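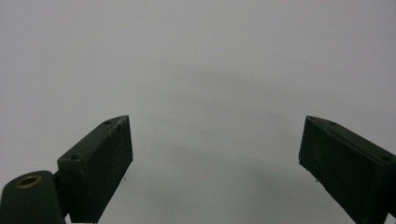
Two dark green gripper fingers with a wide gap between them.

Will They Really Build That Car Factory?

You have probably seen a headline like this one: "Carmaker to open giant new plant." Sometimes a grown-up reads it out loud and says, "Good, more jobs." Then a year goes by, and another, and the field where the plant was supposed to go is still a field.

So should you believe a headline about a new car factory? Let's look at how these stories get made, and where a careful reader ought to slow down.

Who said it?

Pretend there is a car company called Katayama. It makes small family cars, and it wants to build more of them. One morning in October a news site says Katayama will put a factory in the town of Livine.

Read the story again and look for the person who said so. Did the company say it? Did the mayor? Or does the story only say "sources"? A source is somebody who told the reporter something. Good reporters do use sources who won't give their names, and often those sources are right. But you can't tell from your kitchen table who they are or what they want. Maybe they work in the car company's offices. Maybe they own land in Livine and would love to sell it.

What does "plans to" mean?

Watch the small words. "Is building" means there are diggers on the ground, or there ought to be. "Will build" is a promise. "Plans to build" is weaker, and "is considering" is weaker still. You are considering cleaning your room right now. How is that going?

Companies like the weak words, and they have a reason. If Katayama says it is considering Livine, then the next town over, Nonedura, may hurry up and offer something better. It might offer free land or a new road. It might let the company pay less tax for 10 years. Katayama may have wanted Nonedura all along. Or it may want both towns to keep offering things for a while.

How many jobs?

Let's say the story promises 430 jobs. That sounds like a lot for a small town. Here are some things I would ask before cheering.

When do the jobs start? A factory can open with 30 workers and add the others later, if the cars sell.

Are they new jobs? If Katayama closes an old plant somewhere else and moves its workers, Livine gains and another town loses.

Are builders being counted? The people who pour the concrete are working, sure, but they go home when the building is done.

What about the other companies?

A car has thousands of parts, and a carmaker buys many of them from other firms. Suppose Geltel makes door locks. If the big plant comes, Geltel might open a little workshop next door. You will often see this in the news as "thousands more jobs in the area." Maybe so. But that number is a guess, and it was often paid for by people who want the plant built. Ask who did the guessing.

So is it all made up?

No. Car factories do get built, and whole towns have grown up next to them. Some finish on time. Plenty start late, or come out smaller than the drawing in the paper, or get dropped when people stop buying that kind of car.

Try this at home

Find an old story about a factory, one at least 9 years old. A librarian can help. Write down what was promised: the place, the opening date, the number of jobs. Then look up what is there today. If you can't find anything about it at all, write that down too.

Last updated 11/11/2025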